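Galerie: Was Maschinen in der Werkstatt schon können

Stand 24.11.18

Willkommen auf unserer kleinen Galerieseite! Seit Februar sammeln wir in Jarnby alles, was mit einer einzigen Frage zu tun hat: Nimmt uns eine Maschine demnächst die Handgriffe ab, die in Haushalt und Werkstatt so nebenbei anfallen? Socken zusammenlegen, Spülmaschine ausräumen, Schrauben sortieren, Altteile in die richtige Kiste legen. Die kurze Antwort lautet: ein bisschen. Die lange macht viel mehr Spaß!

Angefangen hat unsere Begeisterung beim Werkstatttag in Arkdale, wo 364 Besucher durch die Halle kamen und am Ende fast alle an derselben Stelle standen. Wer einmal zugesehen hat, wie ein Greifer ein krummes Teil anpeilt, versteht sofort, warum wir da nicht weggekommen sind.

Unser Projekt Mostedeo beschäftigt sich gerade mit Teilen aus der Autowerkstatt. Bremsbacken und Bremsbeläge sind dafür herrlich gemein: gebogen, flach, kantig, jedes Stück will anders angefasst werden. Eine Trommelbremsbacke liegt wie ein Bogen auf dem Tisch und bietet zwei Fingern kaum eine gerade Fläche. In der Werkstatt in Heywood greift man da einfach hin, ohne nachzudenken – eine Maschine muss sich jeden Millimeter erarbeiten.

Im Haushalt sieht es ähnlich aus. Becher und Dosen gehen inzwischen erstaunlich gut, bei Wäsche wird es zäh, und vor dem Besteckkasten haben wir alle noch großen Respekt. Unsere Wunschliste umfasst 37 Aufgaben, sieben davon würden wir heute schon guten Gewissens abgeben. Das klingt nach wenig, aber vor einem Jahr stand da noch eine glatte Null!

Zwei Arme sind übrigens eine feine Sache. Einer kann halten, der andere drehen oder nachfassen, und plötzlich werden Handgriffe denkbar, an denen ein einzelner Greifer verzweifelt. Zur Orientierung kleben wir gern Raster auf den Tisch, mit blauem Malerkrepp auf braunem Packpapier. Kostet fast nichts und lässt sich

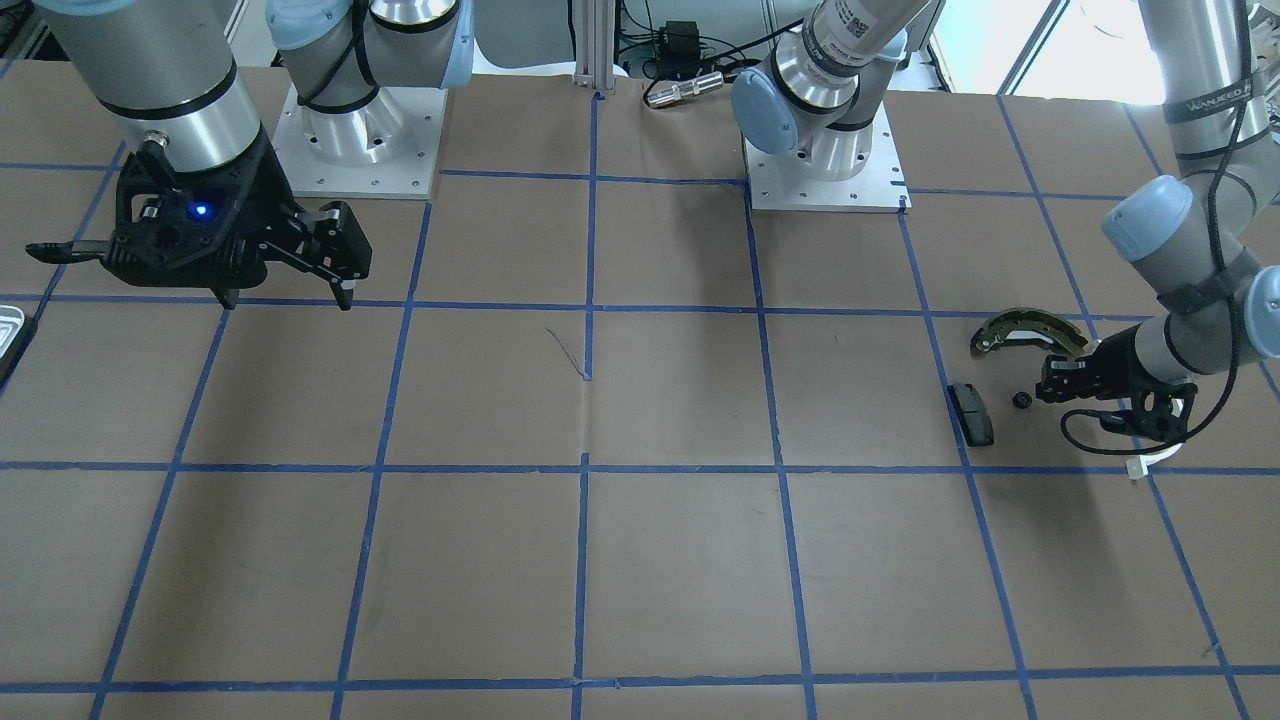

in wenigen Minuten erneuern, wenn das Papier durch ist.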